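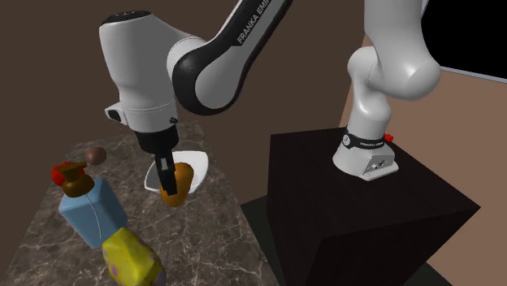
White robot arm beside a marble countertop (computer rendering)

08/05/2022
By Mārtiņš Uibo
2 min read

Subject: Re: Tire rule for the Plurkum truck round

Gangadharan Mudaliar wrote:
> Can someone confirm the tire limit for Plurkum? The March bulletin
> says two sets for the whole event, but the entry form says two sets
> for the race and one for practice. We have to order from Diton this
> week. Also, is it still 76 laps?

The entry form is right. You get two sets for the race and one for practice. The March bulletin was written when practice and qualifying were going to be a single session, and that changed when the track gave us the extra hour.

Practice tires have to be marked on the outside wall before you go out. If you start the race on a practice set, you go to the back of the field. Scuffs from an earlier round are fine for practice as long as they are Diton and the same compound.

Race distance is still 76 laps, with a break at the halfway point. You have 5 minutes on pit road for fuel and tires. Ng will be running tech again and wants every truck in line by 10. Last year the line was still backed up when practice started.

Isport has the timing loops, so bring your own transponder or rent one at the gate.

I'll send a corrected bulletin to the list.

Mārtiņš

Contact the list owner | © 2022 Plurkum Truck Series list | Back to top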